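README for the small screwdriver set

Hi! If you've landed in this folder you probably want the screwdriver pictures, or you want to know why there's a whole folder for one small tool. Short answer: I started keeping notes on the hand tools at the Wukcombe bench last December, and the screwdriver notes got so long that they moved out into a place of their own. The rest of the tools still live together in the Andier folder, and they'll stay there until one of them gets out of hand too.

What's in the folder

There are 386 pictures, all of the cordless screwdriver or of something very close to it on the bench. I've split them into two piles. The "tool" pile has 101 pictures that I've gone through one at a time and written a note for. The "rest" pile is everything else, and the notes there are thin (sometimes a single word, sorry). If you only have an hour, stay in the tool pile.

There's also a plain text file called notes, with one line per picture, and a second one called words, where I keep the names I use for the parts. Please read words first! I changed my mind a lot early on. What I now call the collar was "the ring" for weeks, and a few old lines still say ring. If you find one, change it and carry on.

The parts, and what I call them

Body: the dark gray grip, with a long teal-blue strip running down it. I say teal-blue every time, even when the light makes it look plain blue, so that a search finds all of them.

Collar: the black part that goes around the tool below the grip. On this kind of driver that's where you set how hard it turns before it lets go.

Bit: the thin steel shaft that goes in the screw. I don't name the bit type unless the tip is sharp enough in the picture to tell, and most of the time it isn't. 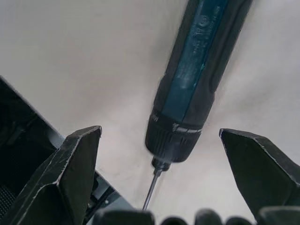 I went back and forth on whether to write down wear. My first pass skipped it, and then I got to comparing pictures and found that scuffs on the strip were the quickest way to tell two similar drivers apart, so now every line in the tool pile gets a wear word. The choices are clean, worn and bad. Worn means you can see light marks but the strip still reads as one color. Bad means big patches have gone. I've used bad only a handful of times and I'm a bit stingy with it.

Blur gets its own word too: still, soft or smeared. A soft picture stays in. A smeared one stays in as well, but goes to the rest pile, and I don't write a part note for it. My friends on the Pretorius bench throw theirs out, which I think is a shame. A ridged collar with its ridges gone soft is still a collar, and you'll want to know it when you see it.

About the label text

This took me the longest by far. The rule is that I type what I can read and leave out what I can't. No filling in from the box, no filling in from the manual, no filling in from the next picture over. If the small print is mush, the line says "print, not readable" and that's fine.

When it is readable I type it as printed, capitals and all. So you get "Bosch GO" and "3.6V" and "Made in Malaysia" as separate bits, with a slash between them. For long numbers I type as far as I'm sure and then put three dots. "3 601 JH2..." is a good line. The serial gets the same treatment, so "6242032..." and stop. Symbols go in words: the crossed-out wheeled bin is "bin, crossed out," and the little oval is "oval, 51." Chinese characters I mark as "Chinese, one line" and leave for somebody who can read them (I can't, and copying shapes I don't know went badly). The "M" on the collar goes in as "M, raised." 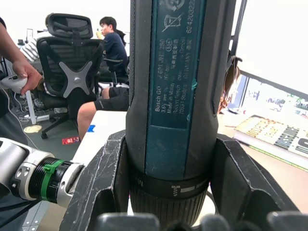
Things that still need doing

- Finish the rest pile. I do 20 on a good Tuesday evening, with coffee.
- Swap the last of the old "ring" lines over to "collar."
- Type up the Chinese line properly. If you can help, please do!
- Sort out 42 lines where I wrote "blue" and forgot the teal.
- Decide whether the charger belongs here or back in Andier. I keep moving it.

Using it

Take what you like for your own tool lists, labels, parts sheets or classes. If you fix a line, put your change in the notes file and leave the old wording after it in brackets, so I can see what moved. The Woltville copy is older and doesn't have the wear words, so use this one if you have both.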